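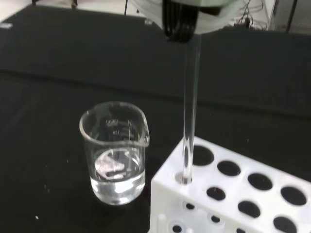 Can a machine do the chores yet? Wuranora is hiring 12 part-time testers in Stammont to help us find out. Dishes, shelf stocking, bench tidying. Small stuff too – a glass tube in a rack hole next to a beaker sounds easy, try scoring it all day. You watch, reset, write down what went wrong. No degree needed. Steady hands, decent spelling (better then mine).
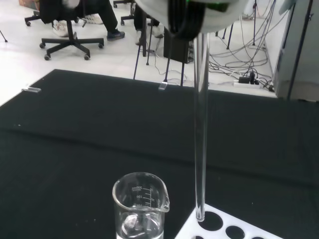

One tester from the spring round wrote that towels were hopeless, glassware was better than she expected, and she still wouldn't let it near her kitchen. Fair. Put that in your notes, we want it.

Shifts are 30 hours a week, June start, mornings mostly.
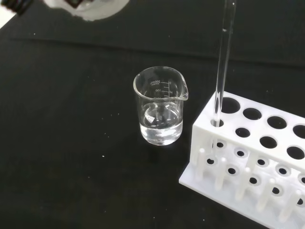
Rack and 200 mL beaker, bench task.

Pay is 3000 a month before tax. Bus stops at Filali, short walk from there. 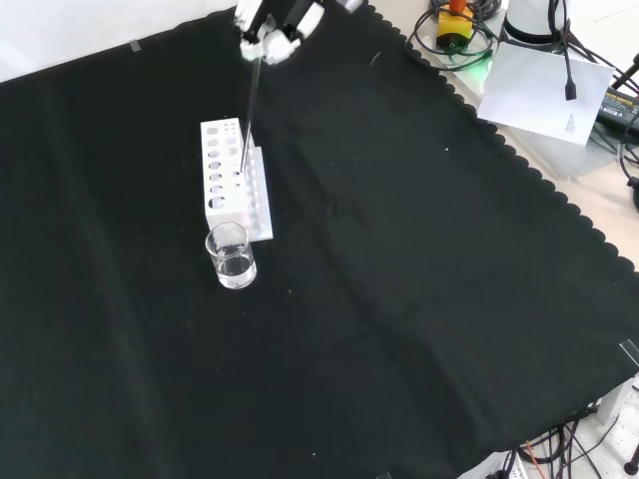

Closed shoes please. No experience with robots is fine – shop or cleaning work counts for more. Send a few lines adn your hours to the Wuranora front desk by 5 pm, end of May.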